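# 우리 테이블 상판 구경하세요

나무 테이블 좋아하시는 분 계신가요? 저는 정말 좋아합니다. 카페에 가면 커피보다 상판을 먼저 만져 보는 사람이고요, 남의 집에 가서도 식탁 모서리를 슬쩍 쓸어 보다가 들킨 적이 여러 번이에요. 그런 제가 요즘 제일 자주 앉는 데가 공동 작업실 Skustent의 밝은 나무 테이블이라, 언젠가 이 테이블만 모아서 한 페이지를 만들어야지 하고 벼르고 있었습니다. 드디어 만들었어요!

작업실 사람들은 이 테이블을 Arov라고 불러요. 처음 들어온 날 Sihan Shao가 붙인 이름인데, 뜻을 물어보면 매번 대답이 달라서 이제는 아무도 안 물어봅니다. 긴 쪽이 157cm라 노트북 두 대에 도시락까지 펼치면 딱 좋은 크기예요. (제 방에도 이만한 게 들어가면 얼마나 좋을까요. 재 봤는데 문을 못 지나가요.)

사진은 많지 않아요. 대신 사진마다 짧게 한두 줄 달고, 그 밑에 평소 하고 싶었던 테이블 수다를 잔뜩 풀어 놓았습니다. 결만 구경하실 분은 사진만 보고 가셔도 되고, 저처럼 관리법이나 컵 자국 이야기에 눈이 반짝이는 분은 천천히 읽어 주세요.

## 결이 흐르는 쪽

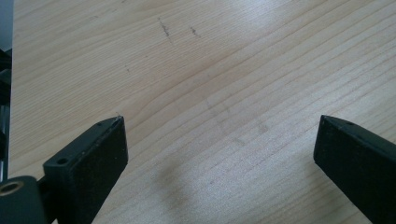 밝은 원목 상판은 얼마나 자주 닦아야 하나요?

마른 천으로는 매일, 물기를 꼭 짠 천으로는 일주일에 한 번이면 충분합니다. 젖은 천을 쓴 날에는 바로 마른 천으로 한 번 더 닦아 주세요.

제가 제일 좋아하는 건 가느다란 결이 살짝 휘면서 길게 흘러가는 모양이에요. 촘촘하게 모인 데도 있고 널찍하게 벌어진 데도 있어서, 회의가 길어지면 저도 모르게 눈으로 따라가고 있습니다.

빛 받은 쪽은 거의 하얗게 날아갔죠? 약간 윤이 도는 마감이라 천장 불빛이 닿으면 결이 뿌옇게 흐려져요. 그늘진 쪽은 크림색에 가깝고 결도 훨씬 또렷합니다. 같은 상판인데 앉는 자리에 따라 색이 달라 보이는 게 저는 참 좋더라고요. Rhodri Parri는 눈이 부시다고 늘 반대쪽에 앉고요, 덕분에 자리 싸움은 없습니다.

### 색 이야기를 조금 더

밝은 나무를 두고 "때 타지 않아요?" 하고 걱정하시는 분이 많아요. 타요. 탑니다. 그런데 저는 짙은 색 상판도 오래 써 봤는데, 그쪽은 먼지가 어찌나 잘 보이던지 아침에 닦고 점심에 또 닦았거든요. 밝은 상판은 먼지에는 너그럽고 커피에는 엄격해요. 어느 쪽을 참을 수 있는지가 결국 취향인 것 같고, 저는 커피를 조심하면서 사는 쪽을 골랐습니다.

그리고 밝은 나무는 시간이 지나면 조금씩 노르스름해지는 경우가 많아요. 창가에 두고 쓰면 더 그렇고요. 집에 있는 제 작은 책상은 화분을 한자리에 오래 뒀다가 치웠더니 동그란 자국이 허옇게 남았습니다. 그때부터는 물건을 한군데에 오래 두지 않으려고 달이 바뀔 때마다 자리를 바꿔 줘요. 화분도, 스탠드도, 연필꽂이도 한 칸씩 이사를 갑니다. 가족들은 제가 또 가구 배치를 바꾸는 줄 알고 긴장하지만, 그냥 연필꽂이가 옆으로 가는 날이에요.

### 컵 자국에 대하여

작업실 규칙은 컵받침 하나뿐입니다. 종류는 아무거나 괜찮아요. 코르크, 천, 두꺼운 종이, 급하면 접은 냅킨도 됩니다. 저는 펠트 받침을 오래 쓰다가 코르크로 갈아탔어요. 펠트는 물을 먹으면 그대로 머금고 있어서, 얼음컵을 올려 두고 전화 한 통 길게 하고 오면 받침 밑이 축축하더라고요. 받침이 있는데도 자국이 남으면 얼마나 억울한지 몰라요.

이미 허연 자국이 생겼다면 일단 하루 그냥 둬 보세요. 물기가 빠지면서 저절로 옅어지는 것도 꽤 있습니다. 그래도 남아 있으면 마른 면천으로 결 방향을 따라 가볍게 문질러 보시고, 거기서 더 가야겠다 싶으면 안 보이는 데에 먼저 시험을 해 보세요. 저는 이걸 건너뛰었다가 집 책상 한가운데에 유난히 반질반질한 동그라미를 하나 만들었어요. 손님이 오면 그 위에 과일 접시를 올려 둡니다.

## 구멍과 동그란 접시가 있는 쪽

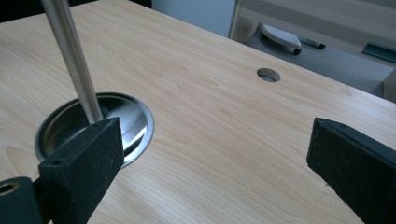 읽는 시간 8분

같은 상판인데 표정이 꽤 다르죠! 왼편에는 반짝이는 스테인리스 접시가 동그란 자리에 쏙 들어가 있고, 위쪽으로 가면 나무에 작고 둥근 구멍이 뚫려 있어요.

저는 나무랑 금속이 만나는 자리를 좋아해요. 접시 테두리에 걸린 하이라이트, 그 안쪽으로 은색과 회색이 띠처럼 번갈아 비치는 것까지 다 마음에 듭니다. 비스듬히 내려오는 매끈한 금속 막대도 길게 빛을 물고 있고요. 차가운 재료가 옆에 오면 나무가 한결 따뜻해 보이는 것 같아요. 집에서 흉내 내 보고 싶으시면 밝은 나무 쟁반에 스테인리스 종지를 하나 올려 보세요. 돈도 거의 안 들고 제법 그럴듯합니다.

결 사이에 타원형 옹이도 희미하게 보이는데, 찾으셨나요? 저는 옹이 있는 나무가 훨씬 좋습니다. 너무 매끈하고 고르기만 하면 어디를 보고 있어야 할지 모르겠어요. 무슨 나무냐고들 많이 물어보시는데, 결만 보면 단풍나무 비슷하다 싶으면서도 저는 확답을 못 드려요. Sihan은 단풍나무라고 하고 Rhodri는 모르겠다고 하고, 그 이야기는 늘 거기서 끝나고 점심 메뉴로 넘어갑니다.

### 구멍 둘레 청소

상판에 구멍이나 홈이 있으면 닦는 순서가 조금 달라져요. 평평한 데부터 닦으면서 먼지를 구멍 쪽으로 밀면, 나중에 그 먼지를 다시 꺼내야 하거든요. 그래서 저는 구멍 둘레부터 시작합니다. 마른 붓으로 안쪽을 한 바퀴 돌려 털고, 바깥으로 쓸어 내고, 그다음에 넓은 면으로 나가요. 붓은 안 쓰는 화장 붓이 최고예요! 털이 부드러워서 가장자리에 긁힌 자국이 안 생깁니다. 면봉은 솜이 거스러미에 걸려서 하얗게 남길래 포기했고요.

금속이 닿는 자리는 물기만 조심하면 됩니다. 스테인리스는 젖은 천으로 닦아도 끄떡없는데 바로 옆 나무는 그렇지가 않잖아요. 한 장으로 쓱 닦아 버리고 싶은 마음을 꾹 누르고, 천을 두 장 씁니다. 금속용은 살짝 축축하게, 나무용은 바싹 마른 걸로. 저는 Wogan에서 나온 회색 천을 반으로 잘라서 쓰는데 올이 안 풀려서 좋아요. 꼭 그 제품이어야 하는 건 아니고, 낡은 면 티셔츠를 자른 것도 똑같이 잘 닦입니다.

### 왁스는 얼마나?

제일 많이 실패한 게 왁스예요. 처음에는 많이 바르면 그만큼 좋은 줄 알고 듬뿍 발랐다가, 팔꿈치가 쩍쩍 붙는 책상에서 한 달을 보냈습니다. 종이를 올려놓으면 종이가 안 떨어지고, 고양이 털은 또 얼마나 잘 붙던지요.

요즘은 Inon 왁스 작은 통, 100ml짜리 하나를 사서 집 책상에만 아껴 씁니다. 손톱만큼 떠서 천에 먼저 문지르고, 천이 살짝 미끄럽다 싶을 때 상판으로 가요. 결 방향으로 길게 바르고 그대로 두었다가, 깨끗한 천으로 닦아 냅니다. 바르는 시간보다 닦아 내는 시간이 더 길어야 한다고 Rhodri가 알려 줬는데 그 말이 맞았어요. 팔이 아플 때쯤 그만두면 대충 맞더라고요.

다만 이미 도막이 있는 마감, 그러니까 겉에 막처럼 한 겹 씌워진 상판에는 왁스가 별로 할 일이 없어요. 안으로 스며들지 못하고 겉에서 얼룩덜룩해지기도 합니다. 잘 모르겠으면 안 바르는 쪽을 권하고 싶어요. 구석에 물 한 방울을 떨어뜨려 보고 동그랗게 맺혀 있으면 저는 그냥 마른 천만 씁니다.

### 사포는 마지막에

모서리에 거스러미가 일어나면 손이 먼저 사포로 가는데요, 잠깐만요! 저는 500번 사포만 씁니다. 그보다 거친 건 서랍 깊숙이 넣어 뒀어요. 고운 걸로 천천히, 결을 따라, 힘을 빼고. 한 번 밀고 손가락으로 만져 보고, 또 한 번 밀고 만져 보고 하다 보면 어느 순간 걸리는 게 없어져요. 그때 멈추면 됩니다. 조금만 더 하고 싶은 마음이 드는데 그게 제일 위험해요. 저는 그 "조금만 더" 때문에 선반 모서리 하나를 둥글게 만들어 버렸습니다.

결을 가로질러 문지르면 가는 줄이 생기고, 밝은 나무에서는 그 줄이 비스듬한 빛에 유난히 잘 보여요. 낮에는 멀쩡하다가 저녁에 불을 켜면 쫙 나타나서 사람을 속상하게 하죠. 그래서 저는 사포질은 꼭 불을 켜고 해요. 고개를 낮춰서 상판이랑 눈높이를 거의 맞추면 흠도 보이고 덤으로 결도 예쁘게 보입니다.

### 모서리에 손 올려 보기

테이블을 고르러 가시는 분들께 하나만 더요. 앉아서 팔을 올려 보세요. 서서 보면 다 예뻐 보이는데, 앉아서 팔뚝을 얹으면 모서리가 배기는 게 있고 편한 게 있어요. 저는 가게에서 노트를 꺼내서 몇 줄 써 보기도 합니다. 필기하는 소리도 들어 보고요. 속이 빈 상판은 통통 울리고, 꽉 찬 나무는 툭툭 하고 낮은 소리가 나는데, 글씨를 오래 쓰는 사람한테는 그 차이가 꽤 큽니다.

저는 작업실에 화요일마다 나가요. 도착하면 가방을 걸고, 마른 천으로 상판을 한 번 쓸고, 코르크 받침을 꺼내 놓고 커피를 내리러 갑니다. 돌아오면 대개 Sihan이 제 받침을 쓰고 있어요. 그래서 지난주에 하나 더 사 왔습니다.

댁의 테이블 자랑도 댓글로 남겨 주세요. 옹이 자랑이면 더 반갑고, 컵 자국 지운 이야기는 실패담까지 전부 환영합니다. 다음에는 작업실 의자들을 모아 볼 생각인데, 하나가 삐걱거려서 그것부터 조여 놓고 올릴게요!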